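Binow Forum > Front-end > Images and galleries
Topic: Lazy loading makes my grid jump about on scroll

zinhle_a
Posts: 11

I have a gallery page with 347 photos on it. Until last week they all loaded at once and the page took ages on a phone, so I switched on lazy loading with the Jenitz script, version 4. Load time is much better now. The trouble is that the rows move while you scroll. You go to tap a picture, the row above it fills in, everything drops down and you tap the wrong one.

It happens in every browser I have tried. It is worse if you scroll up after jumping to the bottom of the page with the End key.

The markup is a plain list, each item has a link, and each link has an img with the real address in a data attribute. The grid is CSS, four columns on a desktop and two on a phone. Widths are set as a percentage and height is auto.

One of the photos in the gallery, as it comes out of the resizer:

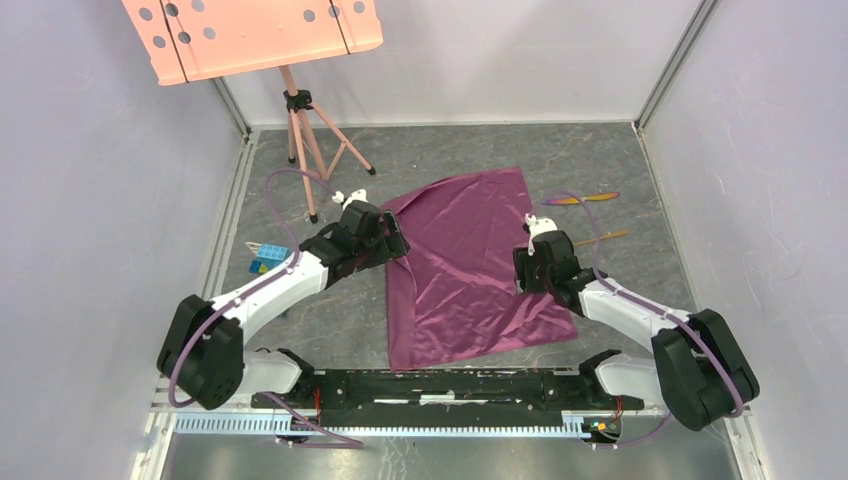
Cloth and two arms, medium size, no cropping

I don't want to crop them all to squares. Is there a setting I have missed?

mnel
Posts: 347

No setting. The browser doesn't know how tall each picture will be until it starts arriving, so it gives it no height at all, then makes room when the file turns up. Put width and height attributes on every img with the real size of the file. Keep your height: auto in the CSS. The browser works out the shape from the two attributes and keeps the space free.

Marthinus

zinhle_a

I thought width and height attributes were the old way of doing it and CSS was meant to replace them. I took them all out two years ago when I redid the site.

mnel

A lot of people did. Put them back.

anel.m
Posts: 7

I would do it in the CSS with aspect-ratio on the list item. One line and you're done, no need to touch 347 tags.

mnel

That works if every picture is the same shape. She said she doesn't want to crop them. If half are portrait and half are landscape, one ratio is going to be wrong for half of them.

anel.m

You put the ratio on the box and use object-fit: contain on the picture. Portrait ones get a gap on each side. I have run my own site like that for ages and had no complaints.

mnel

Gaps at the sides is a design choice. She asked how to stop the jumping, and the attributes do that without changing how the page looks.

zinhle_a

I tried Anel's way first as it was quicker. It does stop the jumping, but the gaps look odd on the phone layout with two columns. The portrait ones end up tiny.

So I would rather have the attributes. How do I get the sizes of all those files without opening each one? The site is built from a folder of pictures and a text file with one file name per line. There is no database.

This one, for instance, has to get its numbers from somewhere:
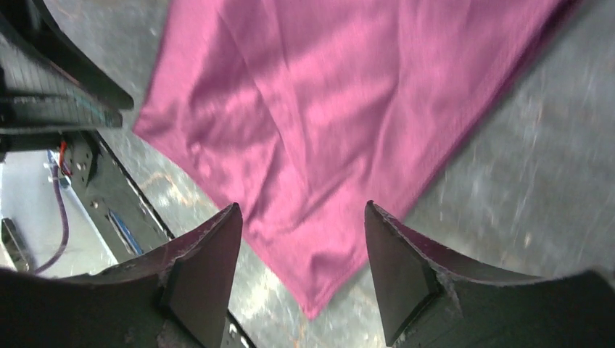

I can run a script on my own machine before I upload, but the host doesn't let me run anything on the server apart from PHP.

naledi_s
Posts: 11

PHP will do it. getimagesize() gives you an array with the width first and the height second. Loop over your text file, call it on each name, and write the numbers into the tag. Don't do it on every page view though. Run it once, save the result to a file and read from that.

If any of the pictures came off a phone, check the rotation. A phone often saves a portrait picture as landscape with a note in the file saying "turn me round". getimagesize() doesn't read the note, so you get the two numbers the wrong way round and the space that's kept free is the wrong shape. You have to look at the Orientation value with exif_read_data() and swap width and height if it is 5, 6, 7 or 8.

v_aguirre
Posts: 4

Most resizers turn the picture properly and drop the note when they save. Read the size from the resized copies and you can skip all that.

naledi_s

Some do. The one that comes with Amaral leaves the note in unless you tick a box. I'd check a couple of portrait ones before trusting it.

zinhle_a

I do use Amaral. The box was not ticked. I have ticked it and set everything to run again.

Another thing while it runs. With the attributes in, I still get a jump on the test page, only smaller. The img has no src until the script fills it in. Could that be it?

mnel

Yes. With no src at all, some browsers treat the img as a bit of inline text and ignore the size. Either put a tiny placeholder in the src, or drop the script and use loading="lazy" with the real address in src. I'd drop the script. The browser has done this by itself for years now and it does it better.

anel.m

I disagree on dropping it. With the script you can choose how far ahead to start loading. With the built-in one you get what the browser decides, and on a slow line it can fetch far more than you'd want. I measured my page both ways and the script asked for fewer files before the first scroll.

mnel

Fewer files before the first scroll, and then a blank grid when somebody scrolls quickly. The script also does nothing for visitors with JavaScript off. They get an empty page unless you add a noscript copy of every tag.

anel.m

My margin is set to one screen below and I don't see blanks. Each to their own. I just don't think "drop it" is the answer for everyone.

v_aguirre

Whichever you pick, don't lazy load the first row. Those pictures are wanted straight away and marking them lazy only delays them. On mine I leave the first four alone and start from the fifth. If you have two columns on a phone that's two rows, which still fits on most screens.

Also check that Betitz isn't adding its own loading attribute when it builds the page, if you use that. It did on mine and I had the attribute twice on each tag. The browser takes the first one and ignores the other.

zinhle_a

No Betitz here, just PHP and a text file.

Where I've got to. All files resized again with the box ticked. A small script writes name, width and height to one file, and the page reads that. Jenitz is gone and I use loading="lazy" from the fifth picture on. I also changed display from inline to block on the img, which got rid of a thin gap under each one that I'd never been able to explain.

The test page has a handful of pictures on it at the moment, including this:

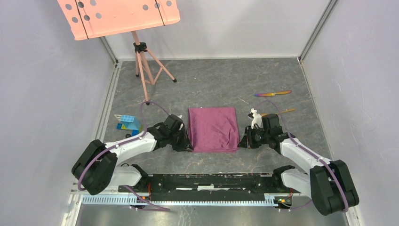
No jumping when I scroll down. Scrolling back up after the End key is fine as well on the desktop. On my old tablet there is still a slight shift near the top, which I think is the heading font loading late and has nothing to do with the gallery.

naledi_s

Sounds like the font. Look at the height of the heading before and after it swaps. If it goes from one line to two, that's your shift. Setting font-display: optional will stop it, but on a first visit some people will see the fallback font for the whole page.

zinhle_a

It goes from two lines to one. I'll shorten the heading.

mnel

That will do it. Could you post the PHP when you have a minute? The question comes up a lot and I'd like to link to it.

zinhle_a

Will do this evening. It's only a loop and I need to take my folder names out first.

anel.m

I'd like to see it too. I might try the attributes on one of my portrait pages and compare. Still keeping the script.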